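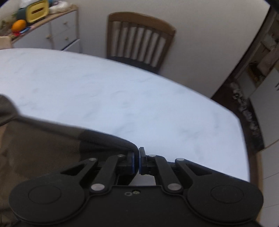 Home » News

Students record folding tasks for robot project

Reading time: 2 minutes

Second-year engineering students at Vevbridge College have recorded 733 demonstrations of household jobs for a project that aims to teach a robot arm to handle cloth.

The students use hand-held grippers, which they take home and operate themselves. A camera on the tool records each attempt, and the recordings are later used to train the arm in the college workshop. Most of the work so far has been with fabric, including folding, unrolling and picking up by an edge.

The project began in November and runs until the end of the summer term. The target is 2,000 demonstrations. Students work in 4 teams, and each team keeps its own log of the rooms, tables and materials it has used. The college wants recordings from ordinary homes, where the furniture and the light differ from one place to the next.

Cloth is harder to grip than a box or a cup, the project page says, and the first trials with the arm were poor. It often closed its fingers above the fabric or picked up two layers at once. The teams went back through the early recordings and removed 221 in which the fingers could not be seen clearly. Those are not included in the present total.

The grippers were assembled by the students during the autumn from a set of parts supplied by Sommont, a local engineering firm. Sommont is also lending the college a second arm for the final term.

A partner class in Nakpan is working on the same tasks, and the two groups will share their recordings. Both will show their results at the Pillurum student robotics meeting, where entries are judged on folding a towel and hanging up a shirt. Entry to the meeting is free for schools and colleges.

Filed under: Education, Robotics, Local

Get our weekly news by email. You can unsubscribe at any time.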